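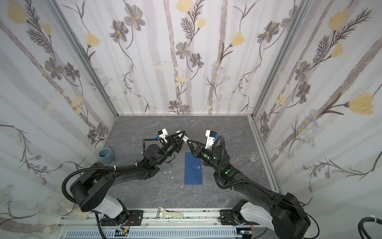 Flulora: The Complete Animated Series brings together every broadcast episode of the Barngate Television production in one home video set. The episodes are presented in their original order, with the opening and closing titles restored to each. Disc menus have been redesigned for this release and use a flowered background. Menu text is set in large type and may be read from a normal viewing distance.

Contents
The set contains 9 discs in a hinged case, with a printed episode guide. Seven discs hold the series. The eighth holds the feature-length special, The Drarkov Concert, in both its television and theatrical versions. The ninth holds songs, storyboards and recording session material. The theatrical version of the special has not previously been issued for home viewing.

Specifications
Format: DVD, NTSC
Region: 1
Picture: full screen, 4:3
Sound: English, mono (series); English, stereo (special)
Subtitles: English, Spanish
Special, theatrical version: 132 minutes
Episode guide: 242 pages
Catalog edition: 2

Changes in this edition
The second edition corrects a sound fault on disc four and adds Spanish subtitles to the songs. Owners of the first edition may request a replacement for disc four from Solanki Home Video. Proof of purchase is required.

Ordering
Orders placed by schools and public libraries are supplied with a lending license. Private orders are for home use only. Opened sets may be exchanged for the same title if a disc is faulty.

Listing revised 23 July 2020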